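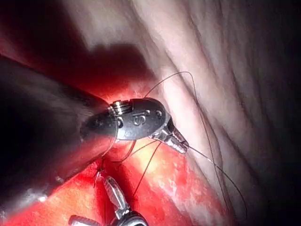 Skillov Boards > Suturing > Technique and Complaints

Thread length for short closures (and where does the rest of it go)

needle_and_dread
Posts: 67
Saturday, 6:40 am

I've been doing short closures in simple interrupted stitches and my throws are fine. My bites are fine. Clem Partington, who runs our practice sessions at Stolville and hands out praise the way banks hand out pens on chains, looked at my last set and said "acceptable," so I've peaked.

What I can't do is live with the thread. The incision is tiny. The thread isn't. Half my time goes into moving loops out of the way of other loops, and by the second stitch I've got a strand under the instrument, a strand over the instrument, and one whose career path I can't account for. I put a throw around the wrong one last week and spent a long minute admiring a knot that was attached to nothing I cared about.

So, two questions. How long do you cut your thread for three or four interrupted stitches in a short wound? And where do you park the slack while you tie?

grannyknot
Posts: 2711
Saturday, 7:15 am

Cut it shorter. Next question.

needle_and_dread
Posts: 67
Saturday, 7:22 am

I did cut it shorter. Then I ran out halfway through the third stitch and got to tie the last knot with the kind of tail you'd need tweezers to feel sorry for. There must be a number between "spaghetti" and "regret."

grannyknot
Posts: 2711
Saturday, 7:31 am

There is. I use 10 cm for one or two stitches when I'm tying with instruments. For three or four I start a fresh piece partway. People treat a second piece of suture like a second mortgage.

loopy_lou
Posts: 600
Saturday, 8:02 am

Disagree with grannyknot, as tradition requires.

A short piece is lovely until you need to change your angle, and then you've no room to do it. I'd sooner have it long and learn to lay it down properly. The trick for me was deciding on one side of the wound as the junkyard. Everything not being used goes there. The working side stays clear. When I pull through, I pull toward the junkyard, so the slack lands there by itself and I don't have to go back and tidy. 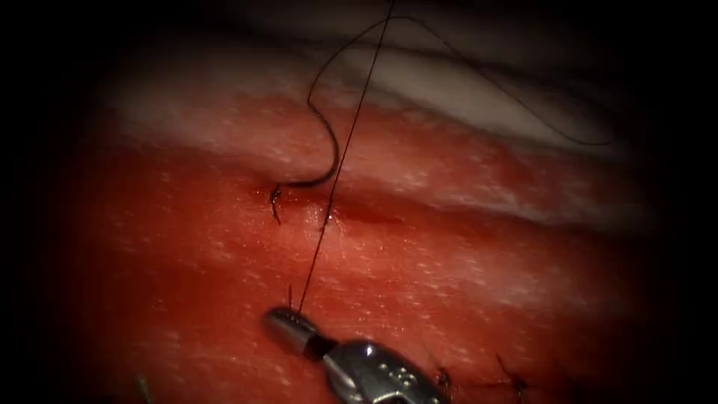 The other half of it is knowing which strand is which before you start wrapping. Follow it with your eyes from the wound up. Always from the wound, because that end can't lie to you. If you start from the free end you'll trace it happily through three crossings and come out in the wrong neighborhood. I do this every single time, including the times it's obvious, because "obvious" is where I've tied my worst knots.

And watch the loop where it comes down to the skin edge. If it's hooked over on itself there, fix it before you tighten. It won't fix itself on the way down. It will get smaller and more sincere.

halfhitch_hal
Posts: 67
Saturday, 8:40 am

"It will get smaller and more sincere" is going on the wall in our practice room, next to the sign about not eating lunch in there, which has also never worked.

I'm team long thread, but I think everybody here is skipping the pull. Most of the tangle comes from pulling through in one big heroic sweep. You get your arm's worth of suture in the air and it comes down wherever it likes. Take it in two or three short pulls, regrip close to the wound each time. Slower by a few seconds, and you know where every bit of it went.

jelle_a
Posts: 600
Saturday, 9:55 am

Jelle Aerts here, I teach the beginners' evenings. I agree with Hal about the pulling and I disagree with everyone about the length, and I would like to bring up tails, since no one has. 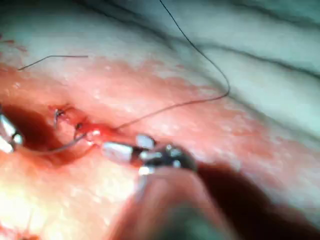

Tails are where most beginners lose the plot on a short wound, because every stitch you finish leaves two more ends for the next one to get mixed up with. Cut them too long and they lie across the line, where you'll catch one in your next throw and not find out until you wonder why it won't snug down. Look at the stitch on the left there: tiny knot, up on the top edge of the wound, short black tails. It's out of everybody's way. Meanwhile there's a separate bit lying on the surface at upper left that looks like a cut tail, and I'd have that out before going any further. It's the same color as the thread you're using and in a minute you will try to pick it up and tie with it. I have done this. I was being watched by 10 people at the time and they were very quiet about it, which was worse.

The big loose loop doesn't bother me at all, by the way. It's wide, it's open, it doesn't cross itself. A loop like that can be as long as it wants.

grannyknot
Posts: 2711
Saturday, 10:20 am

"As long as it wants." This is how cults start.

Fine on the tails though. I'll give you the tails. How short?

jelle_a
Posts: 600
Saturday, 10:34 am

Long enough that the knot holds and whoever takes it out has something to grab. If you trim right down to the knot because it looks neat, you'll be back doing that stitch again, and you'll be less neat about it.

tensionheadache
Posts: 67
Saturday, 11:12 am

Lurker, mostly. I keep my knots all on one edge like Jelle describes and it helped more than anything I did about length. They used to end up sitting smack on the line, and then I'd be placing the next stitch beside a little black bush.

For the record I learned from the old Kramer handouts, which tell you to cut the thread "to a convenient length." Convenient for whom, it doesn't say.

loopy_lou
Posts: 600
Saturday, 11:30 am

The Kramer handouts also have that knot diagram where the two strands are the same shade of gray. I believe it was drawn by an enemy.

needle_and_dread
Posts: 67
Saturday, 1:48 pm

OK, I went in and tried all of it, since apparently this is what I do with weekends. Long thread, short pulls, junkyard on the far side, strays picked up as I went.

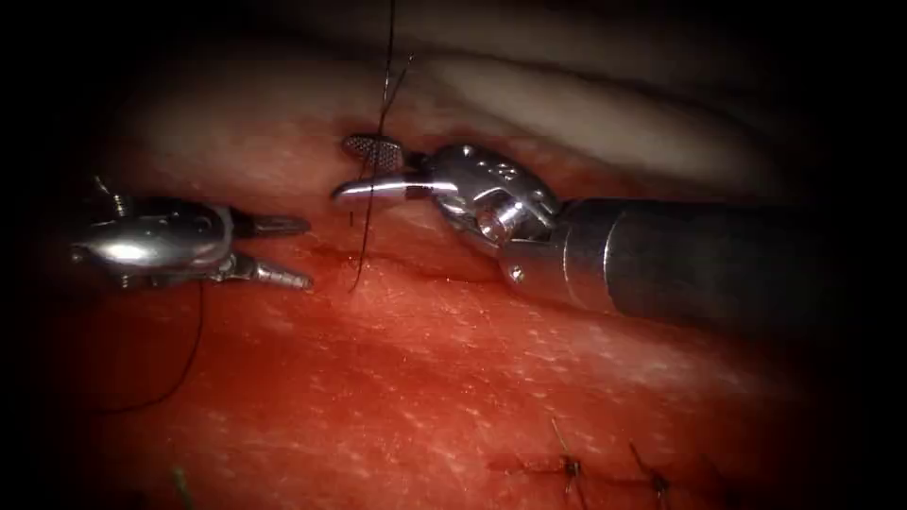 The short pulls are the big one for me. Hal, I owe you a coffee. I also noticed that I've been grabbing the thread far too far from where it goes in, so half of what I thought was a tangle was me steering from the wrong end. Close to the entry point it does as it's told. Farther up, it has opinions.

Still not sold on the long piece. By the last stitch it was short anyway and everything got much easier, which I think is a point for grannyknot, sorry.

One thing I'm stuck on: opening the jaws to go for the tail. I tend to arrive with them already wide open and then sweep up two strands at once. Do you open late?

grannyknot
Posts: 2711
Saturday, 2:05 pm

Screenshotting that for my records.

Open late, and only as far as you need. You're picking up a thread. You don't have to threaten it.

halfhitch_hal
Posts: 67
Saturday, 2:17 pm

Open late, yes, but come in from the side the tail is pointing toward. If you come over the top of the wound you've got the knot, the other tail and the edge all in the same spot and you'll get whichever one you wanted least. And leave the tail standing a little off the surface when you can. One that's lying flat takes three tries, and on the third you grab tissue, and then someone like Clem makes a noise.

needle_and_dread
Posts: 67
Saturday, 2:26 pm

He does make a noise! It's a sort of inward sniff. I hear it in the shower.

tensionheadache
Posts: 67
Saturday, 3:50 pm

Related, does anyone use the Serkura practice thread? Ours came in on a tight little spool and it keeps the curl forever. I've been blaming my hands.

loopy_lou
Posts: 600
Saturday, 4:11 pm

Keep blaming your hands, but also run the thread between your fingers before you start, gently, a couple of passes. Takes most of the spring out. Don't yank it. I yanked it once and it came back curlier.

jelle_a
Posts: 600
Saturday, 4:45 pm

Some of that curl will stay whatever you do. Lay the thread so that it curls away from the wound and you can ignore it. If it curls toward the wound, turn your starting side around and do the row from the other end. I know this offends the people who only go right to left.

grannyknot
Posts: 2711
Saturday, 4:52 pm

It does offend us. Also 10 cm.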